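Wendstead Household Help - Furniture and Small Wooden Items

Small polished wooden box: how to clean the finish, and is the nick worth repairing?
Posted by Stoden Reading Room, January 2025

Our reading room keeps a closed wooden box, reddish-brown and polished, with wavy darker streaks in the grain of the top. We would be grateful for advice on its care before it goes on permanent display. 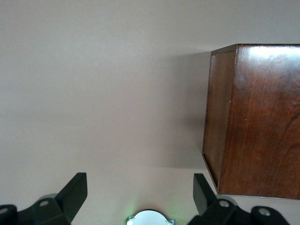
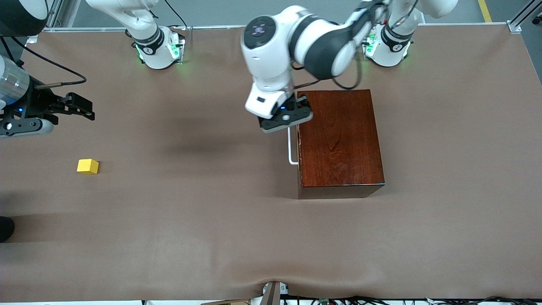 The box came to us in August as part of a household gift. No record of its maker or of the finish came with it. The surface has a good shine under overhead light, but it feels slightly tacky in warm weather, and a dry cloth drags on it. We suspect that it was treated with a spray polish for many years.

There is also a tiny pale speck on one side panel, close to the edge of the top. We do not know whether it is a nick in the wood or a bit of dust held in the old polish. Our questions are the following. What may safely be used to clean the finish? Should the speck be filled or colored? Is a paper covering suitable underneath the box, or should we use felt? The display shelf is painted and receives daylight in the afternoon.

Kieran Nic Aodha

The tackiness you describe is consistent with a buildup of polish. Begin with the mildest method and proceed only if it fails. Dust the box with a soft brush, working along the grain. Then dampen a white cotton cloth with distilled water, wring it out until it leaves no visible moisture on your hand, and wipe a small area on the underside. Dry the area at once with a second cloth and wait 15 minutes. If the finish turns cloudy or the cloth picks up reddish color, stop there. Color on the cloth may mean that the stain is in the finish itself, and further wiping will thin it.

If the test area is sound, continue in small sections. Should water alone not remove the film, add 2 drops of plain dish soap to a bowl of water, and follow with a cloth dampened in clean water only. Do not use vinegar, alcohol or any product described as a restorer. Alcohol in particular will soften shellac, and shellac is common on older boxes of this size.

With regard to the speck, clean first and look again afterward with a magnifying glass. Dust will normally lift with the film. If a nick remains, I would leave it alone. Wax filling sticks in darker shades are sold for the purpose and can be removed later, but on a narrow side panel the repair is often easier to see than the damage.

Paper is acceptable for a short period, for instance while the box is being cleaned. For display I recommend undyed felt or acid-free card, cut slightly smaller than the base. Dyed felt can transfer color to a painted shelf. Please also consider the afternoon daylight. Reddish woods and stains can change color quite noticeably on the side facing a window - a blind or a different shelf would be the better remedy. Turning the box every few months evens out the change but does not prevent it.

Fahy

Lemon oil. We have used it on everything in the house for years and never had any trouble.

Umo

I must respectfully disagree with the recommendation of lemon oil. It leaves a film that attracts dust, and the original post already describes a sticky surface. Once the box is clean, a very thin coat of clear paste wax, buffed after it has dried, is sufficient. One coat should last 2 to 3 years on an object that is seldom handled.

I would add one point on handling. Support the box from the base with both hands when it is moved, and do not lift it by the handle. The glue and small screws in old fittings may have loosened, and a handle that pulls away usually takes some of the surrounding wood with it. Rings and watches should be removed beforehand.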